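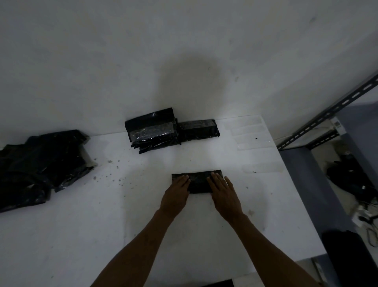 Ein Ton entsteht, wenn etwas schnell und regelmäßig hin- und herschwingt. Bei der Geige ist das eine Saite, bei der Flöte eine Luftsäule, bei einem Sänger sind es die Stimmlippen im Kehlkopf. Die Schwingung wird an die Luft weitergegeben und läuft als Schallwelle zum Ohr. Feste Körper leiten Schall ebenfalls. Wer beide Hände flach auf einen Gegenstand drückt, so wie auf das schwarze Päckchen auf dem weißen Tisch, kann tiefe Töne manchmal mit den Handflächen spüren, wenn in der Nähe ein Kontrabass gespielt wird.

Was bedeutet Hertz?
Die Anzahl der Schwingungen pro Sekunde heißt Frequenz. Sie wird in Hertz angegeben, abgekürzt Hz. Ein Ton mit 1000 Hz schwingt in jeder Sekunde 1000-mal. Ein Ton mit 800 Hz schwingt langsamer und klingt deshalb tiefer. Verdoppelt man die Frequenz, hört man den gleichen Ton eine Oktave höher.

Die Stimme als Instrument
Beim Singen strömt Luft aus der Lunge durch den Kehlkopf. Dort liegen die beiden Stimmlippen. Sie öffnen und schließen sich sehr schnell und zerteilen den Luftstrom in kleine Stöße. Sind die Stimmlippen stark gespannt, wird der Ton hoch. Sind sie locker, wird er tief. Rachen, Mund und Nase bilden zusammen den Resonanzraum — er verstärkt bestimmte Anteile des Klangs und schwächt andere ab. Darum klingt ein A anders als ein I, auch wenn beide auf derselben Tonhöhe gesungen werden.

Warum hört man die Sängerin trotz Orchester?
In der Oper wird meist ohne Mikrofon gesungen. Ausgebildete Stimmen, vor allem tiefe, haben besonders viel Klangenergie in einem Bereich, in dem das Orchester schon schwächer ist. Fachleute nennen diese Verstärkung den Sängerformanten. Das Ohr ist dort außerdem sehr empfindlich. Die Stimme muss also gar nicht lauter sein als alle Instrumente zusammen.

Versuch: Töne fühlen
Du brauchst nur deine Hand.
1. Lege die Fingerspitzen leicht an den Hals.
2. Summe einen tiefen Ton, 15 Sekunden lang. Zwischendurch darfst du Luft holen.
3. Summe nun einen hohen Ton und vergleiche.
4. Flüstere ein Wort. Beim Flüstern schwingen die Stimmlippen nicht, das Kribbeln bleibt aus.

Wörter zum Nachschlagen
Frequenz: Zahl der Schwingungen pro Sekunde
Oktave: Abstand zwischen einem Ton und dem Ton mit doppelter Frequenz
Resonanz: Mitschwingen eines Körpers oder eines Luftraums

Text: Kavitha Kurian
Fachliche Durchsicht: Manikandan Menon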